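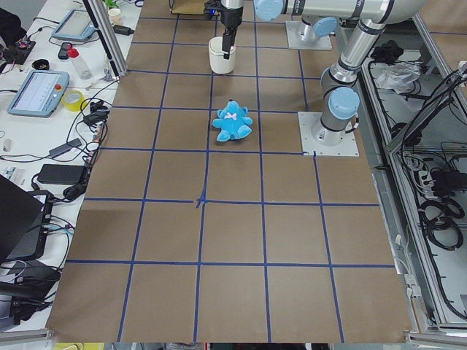 Tarek Dabbas objected before the tour had properly started: payload tables say very little about a gripper, and he would rather see finger clearance and closing repeatability listed first. The Plavico engineers agreed on clearance. On repeatability they said the figure depends too much on the controller to print by itself.

Our visit on March 11, 2020 covered the gripper comparison at the Plavico lab. Two parallel models were under review, the Vallen and the Lanz. Each gets 40 grasps per object at a fixed closing force, and the lab logs finger position and motor current for every attempt. The Vallen has the longer stroke. The Lanz is lighter, with a shorter housing, and it settles sooner after a wrist move.

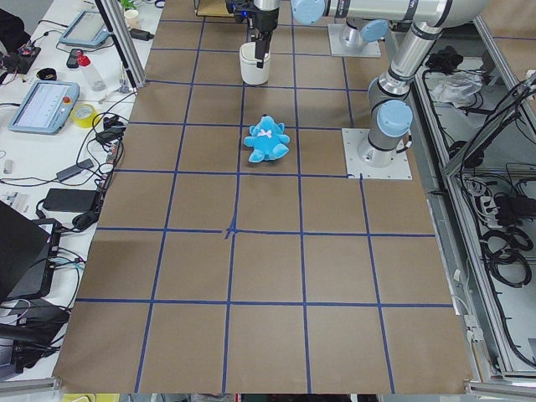 Does the controller need to be retuned when the gripper is changed? It needs a new tool mass and center point, and the joint gains stay as they are. The changeover takes about 8 minutes with the Tilaver quick mount, including a check move at low speed.

The full log stood at 817 grasps when we left. Most of the missed ones came from approach error, and the lab plans to repeat those cases in July with a second depth camera.
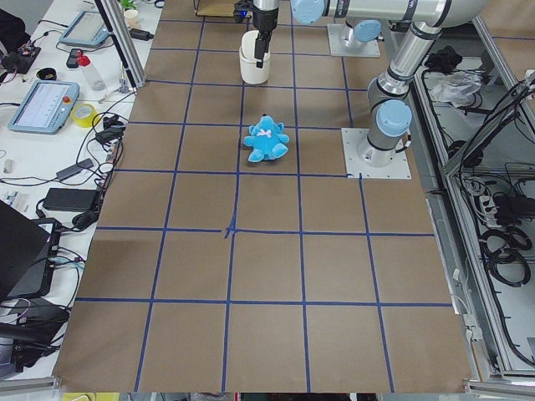 Approach direction was the last topic. Coming in from the side leaves more room for the housing but needs a clear path at table height. With an upright cup, the fingers can point straight down into the mouth, and then fingertip thickness matters more than stroke. The Lanz tips are 2 mm thinner. We asked for the drawings of both sets and the raw current logs.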